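March 9, 2016

**Kanau Pictures opens submissions for its short film fund**

Kanau Pictures is now taking applications for its short film fund, which will pay for 4 new shorts by first-time directors. Each film may run up to 15 minutes. The company received 632 scripts in the last round.

"We read every script to the end," said Slavica Yordanov, head of development at Kanau. "Last time a lot of good writers sent us features cut down to size. We would like to see stories written short from the start."

Borislav Georgiou and Lacey Clegg will produce the films. Telik is supplying the edit rooms, and sound work will be done at Irkex. Finished shorts will screen at the Solanki Theater in October.

Applicants should send:

- a script in PDF format
- a one-page director's statement
- a link to any earlier work, including student work

The entry fee is $50 per script. Writing teams pay one fee.
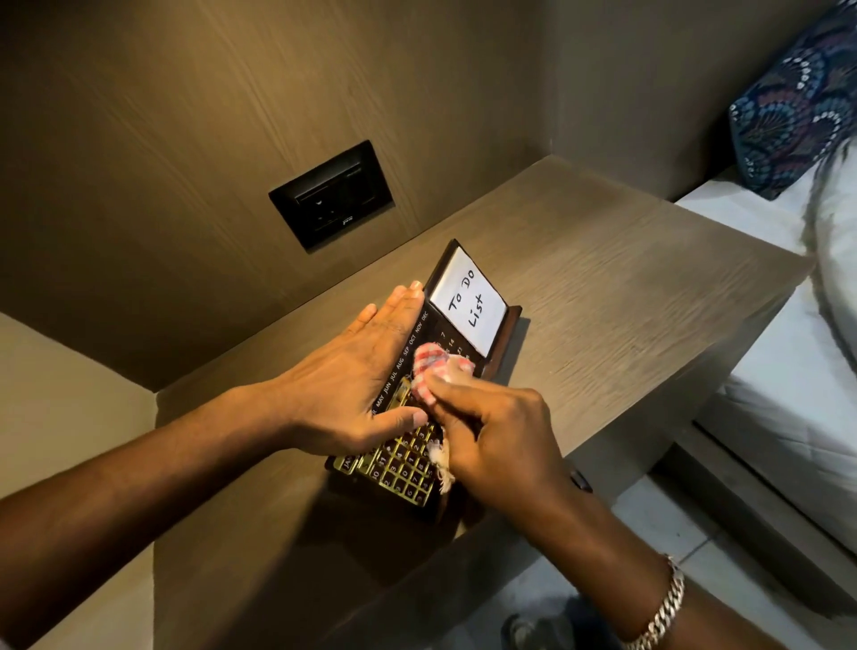
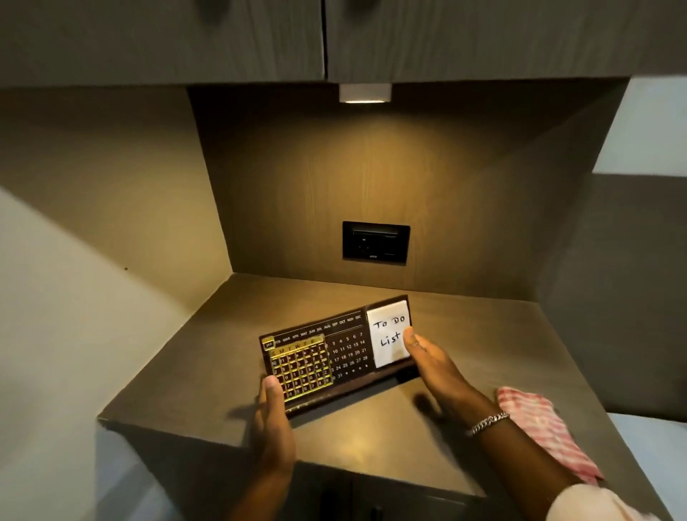 ## Press contact

Kosmas Christodoulou, Kanau Pictures press office. Interviews with the producers can be set up on request.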